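How Do You Teach a Robot to Pick Up a Banana?

Have you ever tried to explain to somebody how to tie a shoe using only words? No hands, no pointing. It's awful! You say "make a loop" and they make the wrong loop, and then you say "no, the other way," and pretty soon you both give up and wear sandals.

I work with robot arms, and for a long time that's how people taught them. You sat at a keyboard and typed in every little move. Go down this far. Close your fingers this much. Go up again. If the banana was in exactly the right spot, great. If you bumped the table and the banana rolled over a bit, the robot closed its fingers on nothing and went on its way, very proud of itself, carrying a handful of air.

So my friend Begoñe Urquijo and I tried something else. We wanted to find out if a robot could learn to pick things up by practicing, the way you learned to catch a ball. We called our project Dato (Begoñe picked the name, and I lost the vote, one to one — she says that counts).

First, what did the robot practice with? Toys, mostly. Toy food, blocks, plates. Toys are good because they come in lots of shapes. A banana is curved and smooth and it likes to roll. A block has straight sides, which sounds easy, but grab it at the corners and it twists right out of your grip. Try it yourself with just two fingers. Pretend you have no thumb tricks and no palm, only two stiff fingers that open and close. Pick up a spoon. Now pick up a grape! That's what our robot has to work with.

Next, how does practice work for a robot? Each try goes like this. The robot looks through a camera and guesses a good place to grab. It moves down, closes its fingers, and lifts. Then it checks: am I holding something? If yes, the computer saves that try as a good one. If no, it saves that too. People are always surprised that we keep the misses. But think about learning to ride a bike. Your wobbles taught you plenty, didn't they?

We let it do 3000 tries. That took a lot of snacks (for us).

After every 300 tries we stopped and let the computer study everything it had saved so far. The part that studies is called a model. You can think of it as a very picky guesser. You show it the camera picture, point to a spot, and it tells you how likely a grab there is to work. At the start its guesses were terrible. It thought the edge of the table was a wonderful thing to grab. It loved shadows. It tried to pick up a shadow so many times that I started to feel sorry for it.

Then it got better, and I'll show you how much. In the first 300 tries, the robot picked something up 33 times. In the last 300, it picked something up 240 times. Nobody typed in "hold the banana in the middle." It worked that out from all those tries.

Now for the part I like best. Vernon Charbonneau, who runs the lab down the hall, looked at our numbers and said, "Fine, but maybe it just memorized your toys." That was a really good question! If you practice the same ten spelling words all week, you'll do well on those ten words, but can you spell a new one? So we put away all the practice toys and brought out ones the robot had never met. It did worse. It still picked up more than half of them, though, and that told us it had learned something about grabbing in general, and a little something about our own toys too.

What is it still bad at? Flat things. A playing card beats it every time. Things that are close together are hard as well, because one finger needs a place to go and there's a block sitting right there. You move one toy and you shove the other. We're working on that this November, with a lot of crowded plates.

If you want to try our experiment at home, you need a friend, a blindfold, two chopsticks and a bowl of small toys. You wear the blindfold and your friend tells you where to reach. Do 20 tries and write down how many worked. Then do 20 more, and then 20 more after that. Make a chart. Did your numbers go up? Did your friend get better at giving directions, or did you get better at chopsticks? (I'd love to know how you'd find that out. Begoñe and I argued about it all through lunch.)

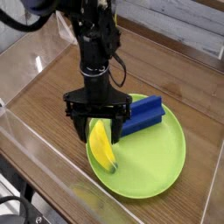
Fingers open over the plate, with a toy banana and a blue block to choose from.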